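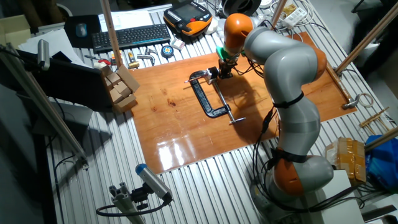

Ticket 683 — Arm drops out with "gripper not responding"
Cell: Gurkance bench
Status: Open, watching
Opened: 10/28/20

Problem as reported: arm stops mid-cycle, pendant says the gripper has gone missing. Gripper is still bolted to the wrist. Clear the fault and it runs happily until it doesn't.

Entry 1
Restarted everything. Fixed! Failed again after 4 cycles. Un-fixed.

Entry 2
Swapped in the spare gripper from the Jidow cell. Same fault, so put theirs back before they noticed. They noticed.

Entry 3
Stopped guessing and jogged the wrist by hand from the pendant, one joint at a time. Fault comes up every time the last joint goes past 481 on the raw position readout. Comes up nowhere else. That points at the thin gripper wires getting pulled tight, and I'd like the two days back.

Entry 4
Power off. Put a meter on the wires and bent them a bit at a time. One goes open right behind the plug when you lean on it. Insulation looks perfect, of course. Made up a new lead from the Irnuvley stock, with more slack at the wrist.

Entry 5
First try had too much slack and snagged on the clamp during the approach move. Shortened it, moved the upper strap a little way down the arm, re-ran the approach at slow speed. Clears now. Also set a soft limit on the last joint so the program can't wind the wires up again.

Entry 6
Ran 900 cycles, no dropouts. Escobar wants the same done on their arm, which hasn't failed yet. Told them to open a ticket.

Still to do:
- Check strap hasn't crept
- Save the soft limit to the backup — the February one doesn't have it
- Order more plugs
- Close this if it stays quiet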